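23 December 2024, towel wiping, Sandley bench

Okay, so the wrist-view question again. Back in June we trained the Firkham policy on the outside camera only, and it kept closing on air next to the towel. My hunch was that it couldn't judge when the tips were really on the cloth. So this month I collected 50 teleop demos with both views, same mint green towel, white table, dark crumbs sprinkled on top (crushed cookies plus whatever was left in the Menzies jar).

Training went overnight on Wudex with the learning rate dropped by half. I also cut the action chunk down, so if the numbers move I can't blame the camera alone. Yes, I know, one change at a time! I'll rerun with the old chunk size before anyone quotes this.

Scoring is simple: does it get hold of the towel, and does it keep hold through a full wipe. Crumb pickup gets its own column and I'm not looking at it yet.
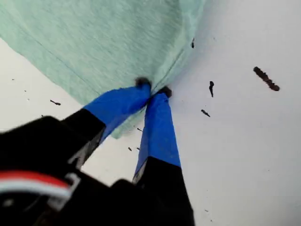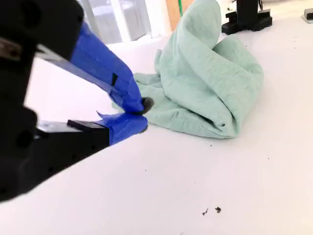
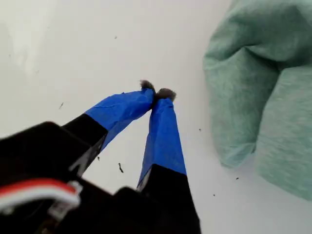 Green towel task, blue-covered fingers, crumbs on the table. Cloth pinched in the first two, fingers clear of it in the last.

Result: 23 good grasps before I stopped for lunch, and only 2 of the failures were the old closing-on-air kind. Most of the rest were the towel slipping during the wipe, so a different problem, and one I'd much rather have. It seems to do best when it goes for a thin flap or a corner. When it heads for the thick part of the heap it dithers, backs off, tries again, and sometimes runs out the clock (I gave it almost 5 minutes on one, which was silly).

Still to do:
Rerun with the old chunk size, both views.
Wrist view alone, same checkpoint schedule.
Look at the fingertips up close between runs, and fresh tape if the edges keep lifting.
Fix the crumb column in the sheet, it's summing the wrong rows.
Copy the demos off the Sandley machine before the disk fills up again.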